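Tusach Publishes Its Bench Rules for Hand-Held Grippers, and Anyone Can Use Them

6/24/21

BELTHORPE. Hi, I'm Damilola Onyeka, and I look after working practice at Tusach. Today we're putting our bench rules for hand-held grippers out in the open, free to read, free to copy, free to scribble all over. It's a 23-page document called the Karnine Bench Rules (Karnine is the name of the room where we wrote most of it, and the name stuck before anyone came up with a better one).

I've wanted to do this for ages! We've been working with hand-held gripper tools for a good while now, and for much of that time our "standard" was a couple of notes taped to a cabinet door. New people learned by watching whoever was next to them. That's fine until two people at neighboring benches have picked up opposite habits and both are sure they're right. Last November we had exactly that argument, over whether you open the fingers before or after you bring the tool over the table, and it went on through lunch. So I started writing things down.

The rules cover four areas: the tool, the table, the person holding the tool, and the notes you keep. There are 34 rules in all. Some of them are one line long. Rule 1 is "Put your coffee on the shelf," and I'm told it's the one people quote.

The tool section is the longest. It asks you to look over both fingers before you start, check the fasteners by hand, open and close the grip all the way, and make sure nothing is rubbing or catching. If a finger has been swapped out, you write down which side and who did it. If anything feels loose, the tool goes back on the rack with a red tag and you take another one. We had a lively few weeks over the red tag. Some folks wanted a yellow one too, for "loose but okay," and I said no, and I'm still saying no.

The section on people is the one I care about most. Holding a tool out in front of you is tiring in a sneaky sort of way, and your wrist tells you long after it should have. Under our rules you work for 30 minutes at a stretch and then you stop, put the tool down and do something else with your hands. A full turn at the bench is 60 minutes with that stop in the middle. After that somebody else takes over. We also ask people to take off rings and bracelets, push their sleeves up and keep hair tied back.

"I run the night bench, so I was ready to hate this," says Cleiton Barbosa, who tested the early drafts with his crew. "I sent back so many comments. The first version of the table section was written by someone who had clearly never had to wipe a table at two in the morning. They fixed it. I use it now, and I still think rule 19 is too long."

(Rule 19 is too long. We're working on it, Cleiton!)

We also got a big hand from Andrade, the training shop across the yard, where instructors read every draft out loud to first-time learners and marked the spots where faces went blank. Plenty of words got thrown out that way. "Workpiece" is gone. "End effector" is gone too, except in the glossary, where it says "the fingers and what they're attached to."

A few things the rules don't do. They aren't a legal standard, and they don't replace whatever safety rules apply where you work. They don't cover powered arms on fixed mounts, which need guarding and a whole different conversation. And they don't tell you which tool to buy, so please don't write and ask me. I have opinions, but they're only opinions.

You can get the Karnine Bench Rules as a printed booklet from the Tusach front desk in Belthorpe, or write to us and we'll mail you one. If you change a rule for your own shop, we'd love to hear what you changed and why. We plan to put out a second edition in November with the best of what comes back, and a shorter rule 19.
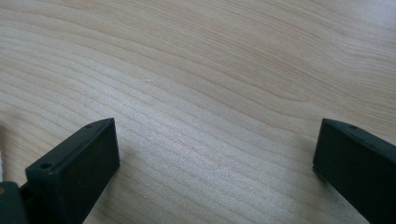
The table section starts with a rule we call "clear before you reach," and it's the one I'd hand to any shop that only had time for a single page. You clear the work area first, then bring in the tool, and you look at the spot between the fingers before anything gets set down there. With the fingers spread wide over a bare tabletop, and just pale wood grain in the gap, you have a good clean start. You can also pick up a patch of shine on the wood from the light overhead, and the rule has you move the lamp or shift your spot if that shine makes it hard to see what you're doing. Then you call "clear," out loud, even if you're alone at the bench. Cleiton says he feels silly doing it, and he does it anyway.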